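Trirow Forums > Home and Household > Laundry, Clothes and Mending

Topic: Folding small things while sitting – is it bad habit?

zuccaro_viola
Hello everybody. I am Viola Bianchini, some of you know me from the ironing topic. I have moved to Flitden in June and my new apartment has no good table. The kitchen one is too small and it is always full. So I started to fold the small laundry sitting down, with the things on my lap or beside me on the bed. Cloths, socks, underwear, napkins.

My question is for those who fold a lot. Is it slower in this way? My mother always folded standing at a high table and she says that sitting makes crooked edges. I must admit that my edges are a little crooked. The dish cloths especially, because they are thin and they slide.

I wash for three people, so the basket is never really empty.

pegbag
Your mother is right, sorry. You need a flat hard surface. On a lap everything sinks in the middle and you end up folding a curve.

If there is no table, use the ironing board at its highest position. I did it for years in a studio.

Marisa Cirillo
I don't agree with pegbag. For sheets and shirts, yes, hard surface. For cloths and socks I have always folded in my hands, in the air. You take two corners, you bring them together, you pull the cloth tight once, and the lap is only the place where you put it down. I sit on the floor with my back against the bed and I do the whole basket like this.

The problem with the dish cloths is maybe the drying. If you hang them by one corner they get a long ear, and after this no table in the world can help you. Hang them over the line by the middle.

zuccaro_viola
Marisa, I hang them by the corner! All of them. I will try by the middle.

drokcombe_dad
Following this. I live over in Drokcombe, same problem, no table. I fold on top of the washing machine. It works until somebody starts a spin and the pile walks to the edge and falls behind. I have at least one sock there which I cannot reach.

pegbag
Marisa, in the air is fine when you have long arms and a small cloth. I have a bad shoulder, and after ten minutes with my hands up it hurts. On a table my arms rest. It is not only about the edges.

Marisa Cirillo
This is fair, I did not think about the shoulder. My hands stay low, at the height of the stomach, but I understand.

One thing I do also: I sort before I fold, always. First I make heaps by kind, and then I fold one kind until it is finished. If you change all the time from sock to cloth to T-shirt your hands have to think again every time.

linen_and_lime
I would not sort first. It means you touch each thing twice. Take what comes from the basket, fold it, put it on its pile. I don't see where the time is saved.

Marisa Cirillo
Maybe it is not saved. It is more quiet for the head.

linen_and_lime
OK, that I can accept :)

drokcombe_dad
Question to the sorters. Where do you put the heaps when you have no table? I have a bed, but the bed has a cat on it from morning to evening.

zuccaro_viola
I put a clean white sheet over the bed and the heaps on it. When I finish I shake the sheet outside from the window. With a cat I don't know.

pegbag
If you really want to stay without a table, get a board for the lap. A big cutting board which is not used for food anymore, or a tray turned upside down. Mine was a tray. Put a towel under it so it does not slide, and fold on this. You get the hard surface and you can still sit.

zuccaro_viola
pegbag, I tried today with the tray and it is better for the napkins, I must say it. The edges are straight now. For the socks I did not see any difference and I went back to the hands only.

And the cloths dried by the middle have no ear. So my answer to my mother is that she is half right.

linen_and_lime
Don't tell her this by phone – do it when you are there with good food on the table.

drokcombe_dad
Does somebody fold the thin cloths in three? I do it in half and half again, and the pile is too wide for my drawer.

Marisa Cirillo
In three the long way, then in half. Then you can stand them up in the drawer like books. The fold goes up and the open side goes down. In a drawer of normal size I keep all the kitchen cloths in one row and I see each color without digging.

pegbag
Standing up works only if the drawer is full. When half of them are in the wash, the rest fall over. I keep a flat pile and I take from the top, and the clean ones I put at the bottom.

Marisa Cirillo
Put a small box in the empty part, and they stay up. An old shoe box is enough, cut to the height.

zuccaro_viola
Thank you to all. I will try the three way this evening, I have a full basket waiting. I leave also one photo. The T-shirt is the white one which I could never get flat, with the design on the chest.
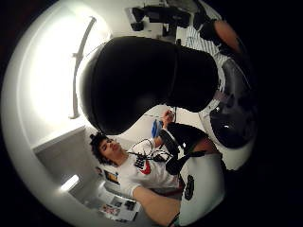 Sitting, with one hand raised in front of the white T-shirt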